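Print this page
E-mail this thread

1/ Notes on white worktops, as several of you asked after the kitchen thread. We refitted ours in March and have had seven months to find out what a plain matte white surface is like to live with. Long, no jokes, mostly cleaning.

2/ First, matte. Gloss white looks brighter in the showroom and shows every wipe mark at home. Matte scatters the light, so you lose the reflections of the window and the kettle. What you gain is a surface that looks much the same from wherever you stand.

3/ The cost is that matte holds on to grease slightly more than gloss does. You won't see it. You will feel a drag under the cloth. Once a cloth starts to drag, plain water is no longer enough.

4/ I tested four samples before we bought: two from Brulorano, one from Voyle, one offcut Meirion Gough had left over from his utility room. All sold as white. Side by side they were a cream, a pink, a blue and a grey.

5/ The only useful comparison is against a sheet of printer paper, in the room, at the time of day you cook. Shop lighting will tell you nothing. We took the grey one.

6/ Which brings me to shadow. A pale surface shows soft shadow far more than a wood or a dark stone does. Anything held just above it darkens the patch underneath, with no clear edge, and from a standing position it can look exactly like a smear of pencil.

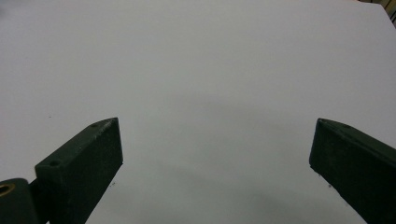
Llinos Hughes

7/ Cool pale grey over most of it, then that darker smudge low down in the middle. It's shadow. I mention it as I have spent a fair amount of time in the evenings scrubbing shadows.

8/ The check is simple. Move whatever is over the surface. If the mark moves, put the cloth down. If it stays, wipe once with a damp cloth and look again from a low angle, with the light coming towards you.

9/ Real grey marks are nearly always metal. Pan bases, foil trays, the underside of a cheap colander. The metal is softer than the surface and leaves a trace of itself behind, so most of the time you are removing a deposit and the worktop is fine underneath.

10/ For those: bicarbonate of soda made into a paste with water, on a soft cloth, small circles, light pressure. Rinse twice. The second rinse matters, as dried bicarb leaves a bloom that looks worse than the original mark.

11/ Do not use a melamine sponge on matte. It works by abrasion. It will take the mark off and leave a faintly polished patch, and the patch can't be undone. I have one by the hob, 80 mm across, and I see it every morning.

12/ Tea: washing-up liquid, then leave a wet cloth on it for 18 minutes. I arrived at that by forgetting one and reading the oven timer. Shorter would probably do.

13/ Turmeric: wipe at once. If you are too late, daylight fades it a good deal. Ours took most of a fortnight near the window. Beetroot has been no trouble at all.

14/ Ordinary daily clean is one drop of washing-up liquid in a bowl of warm water, cloth wrung out well, then a dry cloth. I tried the Zorkoline spray that came with the fitting pack. It streaked. The leftover half bottle is now used on the bathroom tiles, where it is perfectly good.

15/ Lighting. We had a single ceiling fitting behind the person working, so your own body put the worktop in shade. Under-cupboard strips fixed it. Mount them towards the front of the cupboard – at the back they light the wall and very little else.

16/ Price, as asked: some £505 for the surface, cut and delivered, and the fitting on top of that. The Drikdale quote for a similar run came to £1023 before fitting. I can't say whether theirs is better. It was thicker.

17/ Would I choose white again? Yes for the worktop, no for the upstand behind the hob, which should have been tile. Meirion said so at the time and has been decent enough not to repeat it.

18/ A few replies from the last thread, together. Yes, it dulls knives, so use a board. No, we don't put hot pans on it. Joints: one, beside the sink, sealed in white, and I'll be redoing it in a less white white.

19/ Next thread is sealant, once I have scraped the old bead out and found out what is under it.

Print this page
E-mail this thread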